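Três garras, um braço e muito café

Quando a Smaranda Manole me ligou a perguntar se eu queria passar uns dias a comparar garras no ateliê da Tolentino, disse que sim antes de ela acabar a frase. Ando há anos a escrever sobre automação e quase sempre vejo as máquinas já afinadas, a fazer gracinhas em cima de um palco. Mexer nelas com as minhas mãos (e com a minha falta de jeito) era outra conversa!

As candidatas eram a Andby, a Plimik e a Plellement, todas montadas no mesmo braço, com o mesmo controlador. O Yavuz Kurtuluş tratou da parte séria: 50 tentativas por garra, 14 objetos, e uma folha de cálculo que ele não deixava ninguém tocar. Eu fiquei com o comando na mão e com a tarefa de dizer asneiras em voz alta.

A Andby é a mais rápida das três e também a mais bruta. Fecha com uma vontade que assusta, e em 8 tentativas amolgou o copo de papel antes de o levantar. A Plimik é o contrário — delicada, quase tímida, e com um software que me obrigou a reiniciar tudo mais vezes do que gosto de admitir. Já a Plellement demorou uma manhã inteira a calibrar, mas depois acertou 42 das 50, e eu confesso que a certa altura comecei a torcer por ela como quem torce por um clube.

O que me surpreendeu mais foi a câmara no pulso. Eu achava que bastava uma câmara ao alto, a ver a sala toda, e pronto.
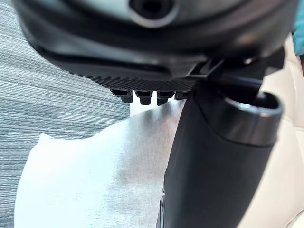
Só que de cima perde-se aquele bocadinho final, os centímetros em que tudo se decide, e o Yavuz passou uma tarde a mostrar-me gravações lado a lado até eu dar o braço a torcer. Os objetos escuros continuam a ser uma dor de cabeça, sobretudo quando a própria garra lhes faz sombra. A Smaranda quer experimentar outra iluminação em outubro e já me convidou para voltar. Levo o café, desde que me deixem outra vez o comando.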